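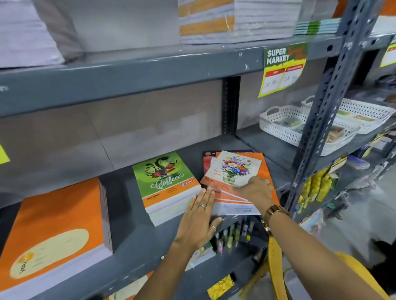
Turkville Evening Classes: progress report to the Bickerstaff Fund
November 9, 2019
14 shares | 3 comments

This report covers the first half of the grant. The money pays for free reading, writing and maths classes for adults in Turkville and Futik, with tutors' wages as the main cost.

Classes are now running on 3 evenings a week, two in Turkville and one in Futik. The Futik class opened later than planned. The room we had been promised was withdrawn in the summer, and we moved to the upstairs room at the library, which is smaller but has better light and is on the bus route. The last bus leaves before the class ends, so we have brought the start forward by half an hour.

By the end of October 70 adults had enrolled. Our target for the full year is 800 hours of teaching and we have delivered 670 hours of it in Turkville and Futik together, counting one-to-one sessions. We are ahead mainly on the one-to-one side - more people than expected asked for help with forms and job applications, and the tutors fitted them in before class. We will need to slow down in the second half or agree a new figure with you.
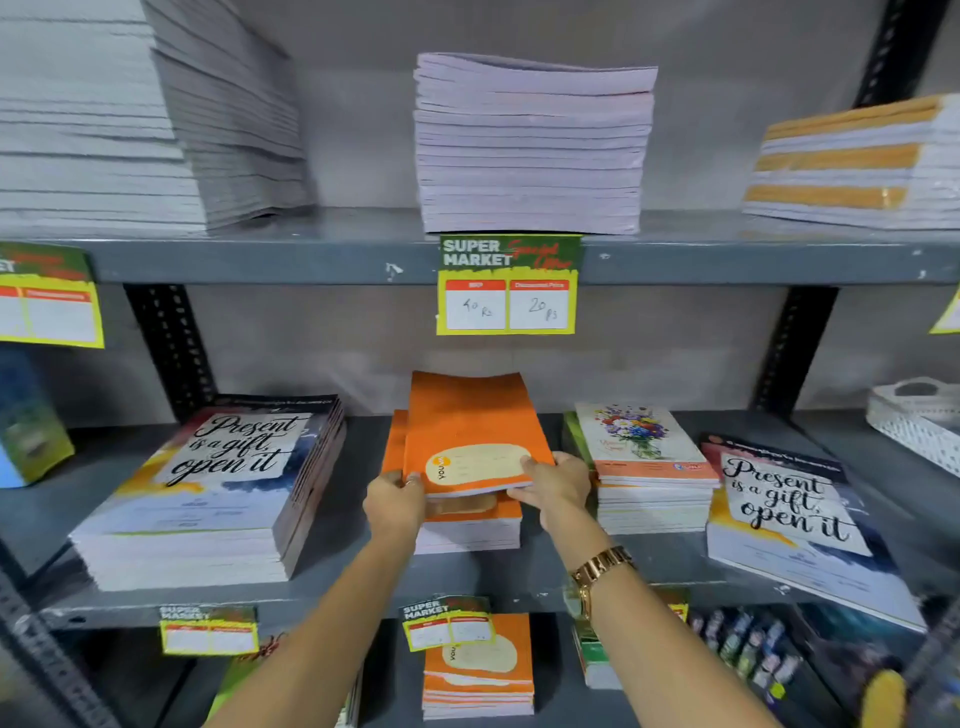

Writing has been harder to get going than maths. Many learners had written nothing longer than a text message for years and did not want to hand work in on loose sheets, which got lost or left on the bus. From the spring each learner will keep one notebook for the whole course. The tutors like the plain orange sort with a cream oval label on the cover and faint lines for a name, which would make it easier to hand the right book back at the start of class. Maths will stay on printed sheets.

Attendance held up well until the clocks changed and then dropped in Turkville. Two of the tutors rang everyone who had missed two weeks running. Most of the reasons were shift changes, and a few people said the room was cold. 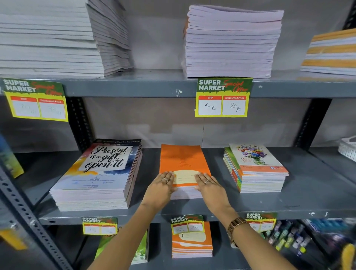 The heating has been looked at by Clivex, who replaced a valve and have quoted for a new pump. That work is not covered by your grant and we are asking the hall to pay for it. Until then the Turkville class will use the side room on the colder nights.

Spending is slightly under budget. Room hire in Futik is cheaper than we allowed for, and we would like to move the difference to travel costs for learners. Please let us know if this needs a formal request.

Still to do before the next report:
- settle the teaching hours figure
- find a second maths tutor for Futik
- order stationery for the spring term
- send you the learner survey, which is going out late

22 shares | Leave a comment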